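Projektbericht: Vorauswahl und Begutachtung beim Schreibwettbewerb Grurnside

Projektseminar Bildungsorganisation, Abgabefassung vom 23. November

1. Ausgangslage

Der Schreibwettbewerb Grurnside richtet sich an Schülerinnen und Schüler der Oberstufe. Verlangt wird ein Essay zu einer von drei Leitfragen aus Recht, Geschichte oder Politik. Die Bewertung lag bisher bei zwei Lehrkräften, die alle Texte nacheinander lasen und eine Gesamtnote vergaben. Kriterien waren nicht schriftlich festgelegt. Im laufenden Durchgang gingen 60 Essays ein, womit das alte Verfahren an seine zeitliche Grenze kam.

Das Projekt sollte ein zweistufiges Verfahren entwerfen, an den eingereichten Texten erproben und dokumentieren. Die Preisvergabe selbst war nicht Gegenstand der Arbeit. 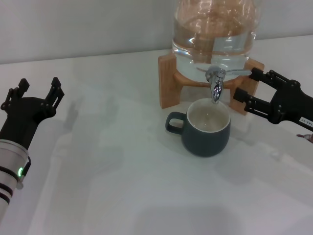 Wasserspender aus Glas mit Becher, links und rechts je ein schwarzer Robotergreifer

Projektleitung und Redaktion des Berichts: Takumi Ueda

2. Aufbau des Verfahrens

Stufe 1 ist eine formale Prüfung. Kontrolliert werden Umfang, Bezug zur gewählten Leitfrage, Quellenverzeichnis und Eigenständigkeitserklärung. Fehlt die Erklärung, kann sie binnen einer Woche nachgereicht werden. Alle übrigen Mängel führen zum Ausschluss.

Stufe 2 ist die inhaltliche Begutachtung. Jeder Essay wird anonymisiert und zwei Personen zugeteilt, die unabhängig voneinander Punkte vergeben. Die maximale Punktzahl beträgt 21 und verteilt sich wie folgt:

Fragestellung und These: 4 Punkte
Argumentation: 7 Punkte
Umgang mit Quellen: 5 Punkte
Sprache und Aufbau: 5 Punkte

Die Argumentation wurde bewusst am höchsten gewichtet. Ein erster Entwurf vom Juli sah für alle Kriterien gleiche Anteile vor. In der Probebewertung lagen sprachlich glatte, inhaltlich dünne Texte damit regelmäßig vorn.

Weichen die beiden Gutachten um mehr als vier Punkte voneinander ab, wird ein drittes eingeholt. Maßgeblich ist dann der Median. In allen anderen Fällen gilt der Mittelwert.

3. Durchführung

Die formale Prüfung übernahm Po-yen Liu mit einer Checkliste. 17 Essays wurden ausgeschlossen, überwiegend wegen fehlender Quellenangaben oder Überschreitung des Umfangs. In die zweite Stufe gelangten damit 43 Texte.

Für die Zuteilung wurde eine einfache Tabelle verwendet. Namen, Schule und Jahrgang standen in einer getrennten Datei, auf die nur Toshiko Minami Zugriff hatte. Die Anonymisierung war aufwendiger als geplant: Mehrere Texte nannten die eigene Schule im Fließtext oder enthielten den Namen in der Kopfzeile jeder Seite. Die Stellen wurden von Hand geschwärzt.

Die Gutachtenden erhielten vorab drei Ankertexte aus dem Vorjahr mit kommentierter Bewertung. Die Rückgabefrist betrug 14 Tage und wurde bis auf zwei Ausnahmen eingehalten.

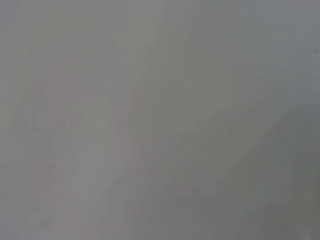 Unscharfe graue Fläche mit blassrosa Fleck auf der linken Seite

Auswertung und Statistik: Kiyoshi Honda

4. Ergebnisse

Bei fünf Essays war ein Drittgutachten erforderlich. Vier davon behandelten die juristische Leitfrage. Strittig war dort vor allem, ob ein Essay Gesetzestexte im Wortlaut zitieren muss oder ob eine sinngemäße Wiedergabe genügt. Der Bewertungsbogen ließ das offen.

Die Abweichungen waren beim Kriterium Sprache und Aufbau am geringsten, bei der Argumentation am größten. Das war angesichts der breiteren Skala zu erwarten, gilt aber auch nach Umrechnung auf eine gemeinsame Skala. Zwischen den Leitfragen Geschichte und Politik ergab sich kein auffälliger Unterschied in der mittleren Punktzahl.

Am oberen Ende der Rangliste lagen zwei Texte gleichauf. Eine Regel für Punktgleichheit war nicht vorgesehen – die Entscheidung wurde an die Wettbewerbsleitung zurückgegeben.

5. Grenzen der Untersuchung

Ein direkter Vergleich mit dem alten Verfahren ist nicht möglich, weil aus den Vorjahren nur Gesamtnoten vorliegen. Auch die Wirkung der Ankertexte lässt sich nicht beziffern; dazu hätte eine Kontrollgruppe ohne Ankertexte arbeiten müssen.

6. Empfehlungen

Der Bewertungsbogen sollte um einen Hinweis zur Zitierweise bei Rechtsquellen ergänzt werden. Bei Punktgleichheit schlagen wir vor, zuerst die Punktzahl der Argumentation heranzuziehen, danach die des Quellenumgangs. Für die Einreichung empfiehlt sich ein Deckblatt, das vor der Weitergabe abgetrennt wird. Die Checkliste der Stufe 1 sollte mit der Ausschreibung veröffentlicht werden.

Für die fachliche Durchsicht des Bewertungsbogens danken wir Hamish Tuhiwai. Bogen, Checkliste und anonymisierte Punktetabelle liegen diesem Bericht als Anhang A bis C bei.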